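**Ticket: cup-rack policy, grasp success drops when wrist view is on**

Project: Clana
Component: policy eval / camera fusion
Status: open, workaround in place
Cell: Flandell, two-arm bench

**Summary**

The Clana policy trained on overhead plus wrist views does worse on the cup-rack task than the one trained on overhead only. We expected the reverse. Both were trained on the same 222 demos. Overhead only finished 131 eval trials. The fused one finished 23 fewer over the same set of start layouts.

**Setup**

Cups go upside down in the wire rack, dowel across it, tray and bowl off to one side. Checkpoints are loaded through Macedo with default settings.

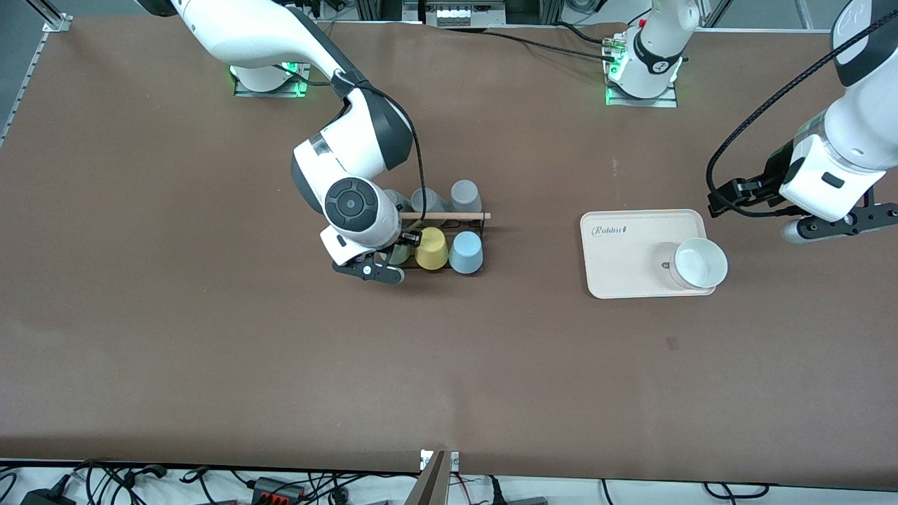

*Fixed view. Right arm at the rack, six cups in it, tray and bowl to the right.*

**Checked so far**

- Extrinsics on both wrist cameras. Redone in November, no change.
- Frame timestamps. Wrist stream lags the fixed stream by 2 frames. Corrected in the loader and retrained. Recovered a few trials, nowhere near the full gap.
- Exposure lock. Was off on the right wrist, now on. No change.
- Gripper force limit. Same for both policies.

**Observations**

Most of the lost trials fail after a grasp. The arm closes on a cup, then hesitates over the rack and re-opens, or drifts sideways and stops. With a cup in the fingers, the wrist camera gets a lot of cup and not much rack. The fused policy seems to lean on that view hardest at the point where it says least about where the slot is.

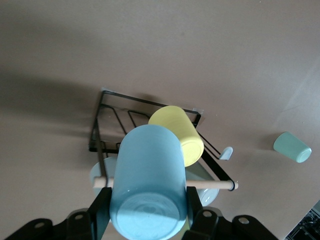
*Wrist view, blue cup in the fingers. The cup overlaps the middle of the rack.*

To test this we masked the wrist input from gripper close to gripper open and left everything else alone. Nearly all of the missing trials came back. Masking it during approach instead made things worse, so the wrist view is doing useful work before contact.

**Workaround**

Use the Bondeck config with `mask_wrist_on_grasp: true`. Please don't report fused numbers without saying whether the mask was on.

**Still to do**

- Retrain with random wrist dropout during the carry phase and compare against the hard mask.
- Rerun with the bowl as the target. It's wider than the cups, so the blocked area should be bigger.
- Work out why the lag was there to begin with. Could be the hub, could be the driver. Splitting that into its own ticket.

**Update, 4:40 pm**

Dropout run is queued on the Flandell box. Leaving this open until it's been through the full eval set.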